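PKG 7: Small Flexible Packs
Handout for the sorting and labeling session
Course text: Belhaj, Notes on Household and Stockroom Packaging, Panberg edition

1. Scope

This session covers small flexible packs: pouches, pillow bags, and flat sachets of the kind that collect in drawers, supply rooms, and break rooms. Cartons, bottles, and rigid trays were covered in February and are not repeated. Students should have the definitions from the film handout at hand, in particular monolayer, laminate, and metallized film.

The exercise is simple to state. A mixed set of packs is laid out on a table, each pack is identified from its outside only, and each is then placed in a bin or left out of it. Most errors occur at the identification step. The placing step produces errors of its own, treated in section 5.

2. Terms

Pillow bag. A tube of film sealed at both ends, usually with one lengthwise seal on the back. Most single-serve snacks come this way. The pack has no fixed thickness. It bulges with its contents and with the gas trapped inside.

Pouch. Two faces joined along the edges. The faces may be of the same film or of different films. A pouch holding a flat product, such as folded gloves, will lie nearly flat itself.

Sachet or packet. A small pouch, normally opened once. Packs for wet wipes are the exception, because many of them have a flap that can be closed again.

Seal band. The strip where two layers of film have been joined by heat. It often carries a texture of fine ridges left by the sealing jaws. Printing that runs across a seal band is repeated so that some part of it survives wherever the film is cut.

Label area. Any plain panel carrying the required text: contents, net quantity, maker, origin, warnings. It is generally white or clear so that small type can be read against it. It does not have to be on the front.

Gloss. The share of light thrown back in one direction. High gloss film gives bright patches under ceiling lights, and these patches hide text. The remedy is to tilt the pack or to move the light. Pressing the film flat with the palm works for pouches and damages the contents of snack bags.

3. What to read, and in what order

Read the label area before the artwork. Artwork tells you who the pack is meant to attract. The label area tells you what is in it.

Suggested order:

a. Name of the product, in whatever language is given.
b. Net quantity or size.
c. Maker or distributor.
d. Warnings, especially on flammability, allergy, and contact with food.
e. Care or storage instructions.
f. Material mark or recycling symbol, if present.
g. Barcode. Note whether it is whole, creased, or hidden by a fold. Do not copy the number unless all digits are visible.

A barcode that runs across a fold will often fail to scan even when the digits can be read by eye. Enter such numbers by hand and mark the entry with an M.

Care text deserves attention on any pack holding a textile item. A glove pack, for example, may tell the buyer not to use chlorine or oxygen bleach and to dry the gloves in shade after washing. Text of this sort is useful only for as long as the pack is kept. When the gloves are taken out and the pouch thrown away, the instructions go with it. Students working on the storage assignment should decide at what point the text is copied to a shelf card.

4. The working surface

A table against a wall is preferred. The wall stops packs from sliding off the far edge and gives a straight line to work from. Dark wood is acceptable for bright packs. It is less suitable for clear film, where the grain shows through and can be mistaken for printing.

The bin goes at one side of the table. Open-grid plastic is the usual choice because the contents can be checked through the side. Very small sachets will pass through a coarse grid and need a liner.

Keep the packs in a single layer. An overlap of one edge is tolerable, provided that neither label area is covered. Two packs lying face to face count as a stack and have to be separated before anything is recorded.

Packs on the table, sorting exercise:

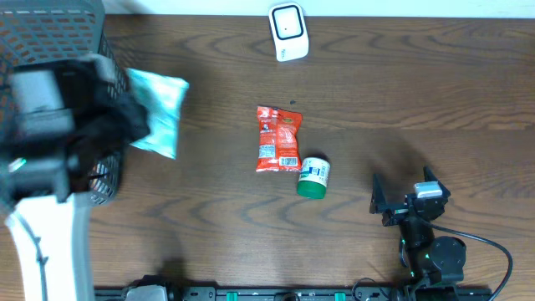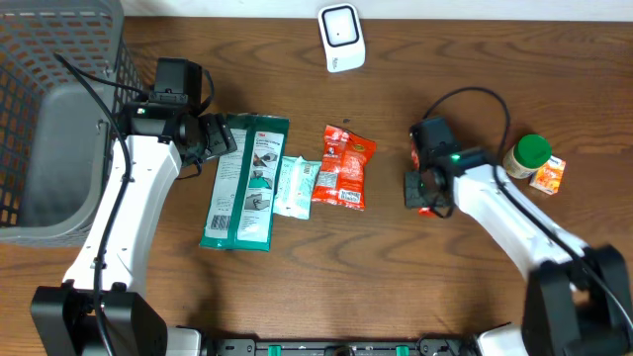 Glove pack, text side and illustrated side:
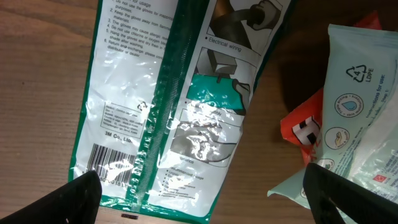 Hernán Grajales objected, on reading an earlier version of these notes, that the order of work was wrong. He held that size should come first, since a person filling a bin sees size before anything else and will place the largest pack at the bottom whatever the label says. Reading each pack before touching it was, in his words, "a habit for inspectors," and he asked that the exercise be run both ways and timed.

The point is partly accepted. In a bin that is filled once and emptied once, size first is quicker and does no harm. In a bin that people take from during the week, size first buries the packs with the longest instructions, and these are the ones most likely to be needed in a hurry. The order in section 3 is kept for the assignment. Students who wish to try the other order may do so in the second half of the session and should write "size first" at the top of the sheet.

5. Placing

5.1 Grip. Take a pillow bag by an end seal. The seal is the stiffest part of the pack and holding it puts no load on the contents. Take a flat pouch by the edge nearest the bin. Pinching a pouch at its center causes both ends to drop, and the lower corner then catches on the rim.

5.2 Entry. Lower the pack to the bottom of the bin or to the layer already in place. Dropped pouches tend to turn over and land with the label down.

5.3 Order. Flat pouches go against the wall of the bin, standing on edge where the depth allows. Snack bags go on top of everything else. Wipe packs with a flap are placed flap up.

5.4 Separation. Food and non-food packs do not share a bin in final storage. During the exercise they may share a table. Glove packs with an allergy warning are kept apart from open food in all cases.

5.5 Checking. Look at the bin from the side and from above. Any pack whose label area cannot be reached without lifting more than one other pack should be moved.

6. Notes on film

Snack bags are commonly made from a laminate with a thin metallized layer. The layer slows the passage of light, oxygen, and moisture. It also holds a crease, so a handled bag keeps a record of where it was squeezed. Creases through a barcode panel are the most common reason for an M entry.

Clear pouches are commonly polypropylene or polyethylene. The two are hard to tell apart by eye. Polypropylene is as a rule clearer and makes a sharper crackle when bent. Polyethylene is softer and slightly cloudy. Neither test is conclusive, and where no material mark is visible the sheet should read "clear film, type not given."

Printed color at the border of a clear pouch has a practical use. It covers the seal and lets the front edge be found quickly in a full bin. When describing such a pack, name the border color first and the color of the contents second.

7. Bin capacity

The Petek bin used for the written problems is taken to have a usable volume of 4,000 cubic centimeters. A standing glove pouch is assigned 850 cubic centimeters including the air around it, and a medium snack bag is assigned 800. These are planning values for the problems only. Measured volumes for pillow bags vary too much from pack to pack to be of use.

Worked problem. Three glove pouches occupy 2,550 cubic centimeters. The remainder is 1,450, which admits one snack bag and leaves 650 over. A second bag does not fit without compression. Compression is not allowed in the problems.

Kirkegaard's method, given in the appendix to the course text, reaches the same result by filling the bin with snack bags first and exchanging them one at a time. It takes longer on paper and is easier to check.

8. Assignment

Use one recording sheet per table. Complete columns a through g for every pack before the first pack is placed. Leave a column blank if the text cannot be read, and write the cause beside it: glare, fold, type too small, or label face down. A guess from the artwork is marked as an error even when it is correct.

On the back of the sheet, draft a shelf card for one non-food pack. The card carries the product name, the warnings, and any care instructions, in that order, in type large enough to read at arm's length. Do not shorten a warning. Care instructions may be shortened if the meaning is kept. "Dry in shade" is acceptable. "Dry" is not.

Sheets go to Guðlaug Kirkegaard or in the Zirkilon tray by the door. Sheets without a table number are returned unmarked.

Reading for the next session: Belhaj, the chapter on resealable closures, and the Zergate sheet on tear notches.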